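The Slow Work of Getting a Small Brand Heard

Kunport had a good product, a small budget and five social accounts. Closing three of them was where the work began.
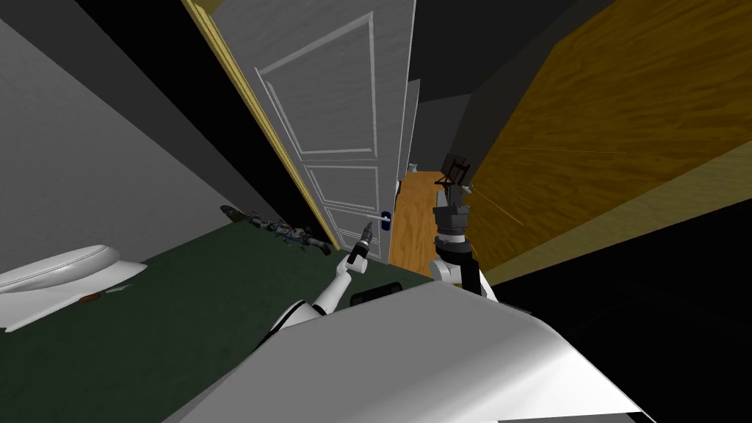
A computer-rendered interior with a paneled door standing open on a green carpet.

When Yamuna Menon took over marketing at Kunport, the company had been selling home fittings for 16 years and posting about them for seven. It sold door hardware, hooks, rails and hinges, mostly to people fixing up older houses. The social accounts had been started one at a time by different employees, two of whom had since left. One login was tied to a phone number that no longer worked.

"I spent my first two weeks just getting into things," Menon says. "I had a spreadsheet of passwords and half of them were wrong."

Once she was in, she read everything. The company had published 406 posts in the previous year across the five accounts. Most were product shots with a price. Some were holiday greetings. A fair number were the same post, copied from one account to the next with the hashtags changed.

Sales were steady, so there was no panic in the building. But Svetozár Hájek, who owns the company, had been paying for promoted posts every month and could not say what they had brought in. He asked Menon to find out. She asked for an outside opinion, and the job went to Bernisov, a four-person agency that works mainly with manufacturers and trade suppliers.

Starting with the inbox

Ludmila Rusnák led the project for Bernisov. Her first request was for the customer service emails.

Agencies usually begin a job like this with reach and engagement figures, and Rusnák did look at those later. She prefers to start with what customers write when they have a problem. Kunport gave her 900 messages with the names and addresses removed. She and a colleague, Aslak Hellström, sorted them by hand over nine working days.

The largest pile was about measuring. People did not know how to tell whether a hinge would fit a door they already had. They did not know what "backset" meant. They ordered left-handed latches for right-handed doors and sent them back.

"There was a man who had written four times about the same closet," Hellström says. "Every answer he got was correct, and none of them helped him, because he was measuring from the wrong edge and we never asked where he was putting the tape."

The second pile was about finish. Customers wanted to know whether a brushed handle bought this year would match one bought three years ago. The third was delivery. Price came well down the list, which surprised Hájek, who had assumed that discounts were what people followed the company for.

None of those 406 posts had dealt with measuring. Two had mentioned finish, both in passing.

Two readers in place of five

Bernisov's proposal ran to 11 pages. Rusnák says clients tend to read the first three, so she put the decisions there and left the charts for the back.

The agency suggested writing for two kinds of people. One was the homeowner doing a single job, often in a house with doors of several different ages. The other was the small contractor who orders the same parts again and again and mainly wants to know about stock and lead times. Earlier marketing plans at Kunport had listed five customer types, each with a made-up first name and a hobby. Menon took those pages out of the shared folder.

Each reader got one channel. Homeowners would get short videos and photo sequences. Contractors would get a plain email every second week, with stock changes at the top. The other three accounts would be closed, with a pinned note saying where to go.

This last part met resistance. One of the accounts slated for closing had the most followers of the five. Štěpánka Mikuš, who runs Kunport's order desk and had set that account up herself, argued for keeping it.

"I had put years into it," she says. "I knew some of the people who commented. It felt like being told it had been a waste."

Menon and Mikuš went through the account together one afternoon. Many of the followers had arrived during a giveaway and had not interacted since. The regulars, the people Mikuš knew, were nearly all contractors. She wrote to them directly and invited them to the email list, and most signed up. She now writes the email.

What the posts look like now

The new material is not glamorous. A typical video runs under a minute and answers one question, using a door in the company's own building. There is no music. The first one explained how to tell a left-handed door from a right-handed one, and Hellström shot it on a phone propped against a box of rails.

Each post is written from a customer's question, kept in the wording the customer used as far as possible. Rusnák was firm about that. If people write "the bit the door clicks into," the post says so, and gives the trade name afterward. Searches follow the same pattern, and the videos began to be found by people who had never heard of the company.

Output dropped sharply. Kunport now posts twice a week and skips a week when there is nothing to say. Hájek found this hard at first. He had been told for years, by various people selling scheduling software, that an account had to post every day or be forgotten.

They tested one such tool, Tellton, during the first month and kept it only for the calendar. The automatic suggestions were switched off after it proposed a post for a national pancake event.

Promoted posts were stopped completely for the first quarter of the project. When they came back, the money went to the measuring videos and nothing else, and each one linked to a page where the visitor could order a paper template. Requests for the template could be counted, and so could the orders that followed. For the first time Hájek had a column of figures he could compare with the bill.

Where it did not work

Not all of it went well. A series on finishes was dropped after four installments. Colors looked different from one phone to the next, and customers were ordering from the videos and complaining that the handles did not match. The order desk now mails out sample chips, a slower and more expensive answer that has cut the complaints.

A partnership with Ostapchuk, a paint supplier that shares many of Kunport's customers, also came to little. The two companies planned joint posts on redoing old interior doors. Approvals on both sides took so long that the spring season had passed before the first one was ready. It went out in August, when few people were painting. The two marketing teams still talk, and Menon says they may try again with one person on each side allowed to sign off.

There was also a dispute over tone. Hájek wanted the posts to mention the company's history more often. Rusnák thought customers with a door that would not close had little interest in it. They settled on a single page on the website, linked from each profile, and Hájek wrote it himself. It gets few visits, but those who read it tend to stay to the end.

What comes next

Bernisov's contract has moved from a monthly fee to a review twice a year. The day-to-day work is done by Menon and Mikuš, with help from the warehouse when a video needs an extra pair of hands.

Returns for wrong-handed latches have fallen enough that the order desk no longer keeps a separate shelf for them. Menon is careful about claiming credit, as the product pages were rewritten in the same period and the packaging now carries a diagram. She would have liked to change one thing at a time. There wasn't the time for it.

Her next project is the inbox again. She plans to read a fresh batch of messages this winter and see which questions have gone away and which have taken their place. Mikuš has already started a folder. Most of what is in it so far concerns sliding doors.

Published 28/09/2022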